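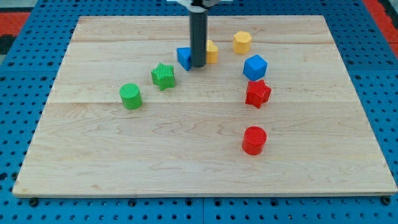

# Seven months with the arm at the sorting table (a long thread, get a coffee)

**1/**
Several of you asked how it's going at Tikuvley since we got the robot, and I keep typing half an answer and deleting it. So I'm doing it properly, on my day off, with the dog asleep on my foot. Jul 21, 2020, for whoever digs this up later.

**2/**
For the new folks: we're a toy repair and resale shop with a big back room. Schools and daycares send us mixed bins, we sort and clean them, and complete sets go back out. I've been on the sorting side since before we had a proper sign on the door.

**3/**
The arm came in January. Most of what it practices on is plain shape blocks - stars, cylinders, cubes, that yellow one with the rounded top that half of us call the heart and the other half call the arch. (I'm an arch person. I will not be moved on this.)

**4/**
Before that, sorting was all hands. On a good shift I'd get through 40 small bins, and my wrists would let me know about it at dinner. I liked the work, I really did, but I'd started keeping a brace in my lunch bag and pretending it was for emergencies.

**5/**
When Audrey-Anne Bergeron, who runs the floor, told us what was coming, the room went very quiet. Then everybody asked the same thing in different words. She said no jobs would be cut this year and she'd put it in writing, and she did, and it's still taped up by the time clock.

**6/**
I'm not going to tell you that settled everyone. Two people left in the spring. One had been planning to anyway. The other told me flat out she didn't want to spend her days tidying up for a machine, and I couldn't argue with her, because some weeks that's a fair description of it.

**7/**
My own job has changed more than I thought it would. I set out blocks on the maple board, run the routine, watch, write down what went wrong, and set them out again. We keep the layouts scattered on purpose. Pieces close together are worth trying, and so is one off by itself with plenty of wood around it.

**8/**
There's a log for all this called Gremaver. It was clearly designed by somebody who has never worn gloves at work - the buttons are tiny! Tadhg Tully from the night crew made us a paper version with big check boxes and I copy it over at the end of my shift. We're at 226 pages in the binder now and I'm a bit proud of it.

**9/**
What I didn't expect is how much of the talk is about things we already knew in our fingers. How do you pick up a star? I'd done it thousands of times and had to stand there grabbing one over and over to find out. (Across two inner corners, in my case. Tadhg goes for the points. We had words.)

**10/**
The pay question, since it's always in my replies: we got a bump of 80 cents an hour for the people trained on the arm. I'm glad of it. I also think it should be more, and I've said so to Audrey-Anne's face, so I'm comfortable saying it on here.

**11/**
The thing I miss is the chatter. Sorting used to be four of us around one table talking about our kids and our knees. Now there's one person at the arm and the others over on cleaning, and you have to walk across the room to hear the end of a story. We've moved lunch so everyone breaks together, and that's helped a good deal.

**12/**
The thing I don't miss is the brace. It's been in a kitchen drawer since about the start of spring.

**13/**
If your shop is getting one of these, ask early who'll be trained, ask whether it comes with a raise, and get the promises on paper. And ask to be in the room when they decide where it goes. We weren't, and I spent a month walking around a cabinet.

**14/**
Replies are open. I'll get to them after supper, slowly, on my phone. Arch or heart, please state your position.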